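The Breakfast Table, Slowly

I used to eat breakfast standing up. Toast over the sink, coffee in the car, and by 10 a.m. I'd be hunting through my desk for a granola bar like some kind of raccoon. Then last September I spent a week at my aunt's old place in Trujillo, where breakfast happens sitting down, at a table somebody has laid, and I came home a changed woman. (Well, a slightly changed woman. I still hit snooze.)

My rule is simple: the table gets set before anyone eats, even if anyone is only me. I started with the cheapest thing, a placemat. I'd always thought of placemats as something for company, but a round one in a dark color does a funny thing to a plain wood table. Suddenly there's a place where breakfast goes, and the mail and the keys have to live somewhere else!

Mine came from Isberg, the little housewares shop next to my dry cleaner, and it set me back $9. I went in for one and stood there for ages holding a navy one and a mustard one, and the woman at the register finally told me to put the yellow in the bowl. Best decorating advice I ever got. Navy underneath, a bit of yellow on top, and something orange if you have it. It wakes you up before the coffee does.

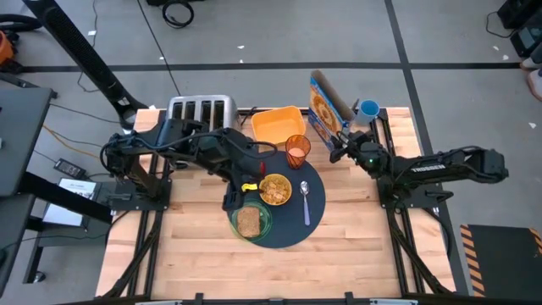
Toast, cereal and something pink to drink, on a round navy mat.

I'm a big fan of glass plates for toast, and I'll defend them to anybody. A green-tinted one looks cool and fresh next to brown bread, and you can find them at yard sales for pocket change. The cereal bowl should be small. I know, I know, I grew up on mixing bowls of the stuff too, but a small bowl gets eaten while it's still crunchy, and you can always pour more with the box right there on the table. My mother would never have allowed the box on the table. I find it friendly.

Same goes for the toaster. If your outlet is close enough, bring it over! A four-slot model takes up some room at the back, but you get your second slice hot and you don't have to get up for it, which at 7 a.m. matters to me more than almost anything. Do keep the cord away from elbows, and empty the crumb tray more often than I do.

Then there's the mug. Mine is a Vonuvard, big and heavy, and I bought it with a matching saucer that I have never once used. My sister swears by her Zatum cups, which stack. We've agreed to stop discussing it.

As for time, the whole business takes me 40 seconds longer than my old routine of flinging bread at a counter, and I sit for a good ten minutes after that. I read the back of the cereal box. I look out at the neighbor's dog. On weekends I make the toast at 400 degrees in the oven with cinnamon sugar on it, and the placemat gets sticky, and I rinse it off and hang it over the faucet to dry until the next morning.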